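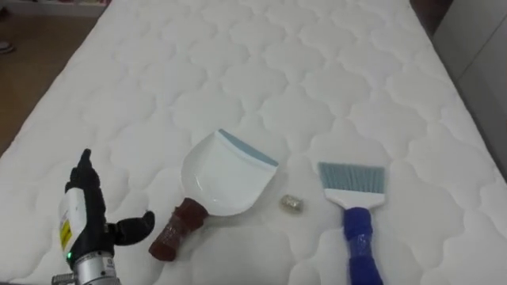

Thu 3 December

Stripped the bed in the back room at Farngate after breakfast. Sheets, underblanket and both pillowcases went into the wash. The protector needs a separate cycle and will have to wait, so the mattress stays bare until tomorrow.

Main subject today: getting crumbs and small litter off a quilted top without the vacuum cleaner. Ours is at Takács for a new belt and they quote up to 16 days. I could borrow Margit's, but it has a hard nozzle that catches on stitching, and last February it pulled a thread on the armchair which I then had to tie off from the inside.

So, dustpan and brush. A dustpan is made for a floor. The lip lies flat, the floor does not move, and the brush pushes against something firm. On a mattress all three conditions fail. Press the lip down and the surface sinks in front of it as well as under it, so there is a small slope towards the pan or away from it, depending on the angle of the hand. Press too lightly and the lip bridges from one puff to the next, and anything in the groove goes straight underneath.

Notes on what I settled on:

The rubber lip matters more than the shape of the pan. The old metal one from Rivcombe has a bare edge and I would not put it near quilting. White plastic with a rubber strip is adequate.

Handle low, but not flat. With the back of the pan slightly raised the lip bends and follows the surface for most of its width. The ends still lift.

Brush in short strokes, lifting at the end of each. Long strokes load the bristles and then flick. Soft bristles bend into the seams, stiff ones jump over them.

Foil is a case of its own. A scrap balled up tight rolls well enough on a hard surface, but it settles in the dips between the puffs and turns on the spot when brushed from above. It wants the brush placed behind it and drawn slowly, with the pan already touching on the other side. Moving the pan to meet the foil is worse, as the fabric travels with the lip and carries the foil along at the same speed.

Crumbs are easier in quantity and harder singly. Dust proper is hopeless with a brush and should be left for the vacuum. Hair comes off with a damp rubber glove, wiped one way only.

Direction of work: from the head end to the foot, then across, finishing at the side with the most clear floor. The piped edge is the last place to check. Grit collects against piping and shows up poorly on grey. I ran a fingernail along the full length of it and got a fair amount.

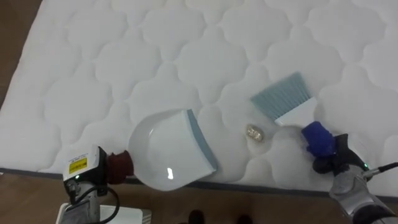 Szabolcs thinks the whole procedure is wrong and that one should simply stand the mattress on its side, slap the back of it and sweep the floor afterwards. He says he did this for years at the Zidutgate flat and it took 2 minutes. I said that his was a foam single and this is sprung and weighs a good deal more. He said to ask Norbert to take the other end. I said the grooves would hold on to whatever was in them, upright or not. He conceded this for crumbs but not for foil, and we left it there.

He may be right about the foil. Will try it when the mattress is next turned, which by the list inside the wardrobe door is due in February.

Other business. Washed the brush in warm water with a drop of washing-up liquid and stood it on its side on the draining board. Bristles down spoils the shape, bristles up lets water run into the handle. Wiped the pan lip with vinegar – it had a grey film which came off on the second pass.

Rang Takács at two. The belt has not come. Job number is 2338, copied here as I have already lost the slip once.

Protector to go in first thing. Pegs are still in the shed.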